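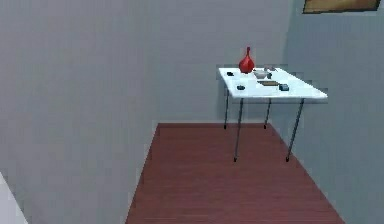

Inadeck room pack, simulation scenes for mobile robot training
Acceptance checklist with comments
Supplier: Jurčo. Checked for: Potwood, Fevstead office
Date of check: 19 February 2020
Order no. 3262

1. Pack opens without error messages. OK
Comment: The first loading is slow, after this it is normal.

2. Walls and floor are closed, no gaps at the corners. OK

3. Table stands on the floor with all legs. OK
Comment: Looked at from two sides. Please keep this table height in the next version, our test plans use it.

4. Small objects rest on the tabletop and do not sink into it. OK
Comment: Left running for 500 steps, then again for 2000. Nothing moved. The red vase has a narrow neck, so I ask for a separate collision shape for the neck.

5. Objects have names in the list. NOT OK
Comment: Two dark objects have the same name. Our script takes always the first one.

6. Bar stool: seat, column, footrest ring and base are joined. OK, with remark
Comment: The ring must be open between the spokes also in the collision model. Now it is a full disc and the robot can not reach through.

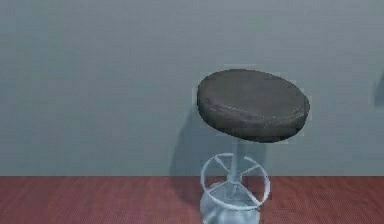

Item 6. Bar stool, footrest ring with four spokes.

7. Shadows can be switched off. Not checked
Comment: The manual does not say where is the setting.

8. License file is included. OK

Result: accepted with conditions. Items 5 and 6 to be corrected by Jurčo before the end of March. Item 7 we will check together with the corrected version.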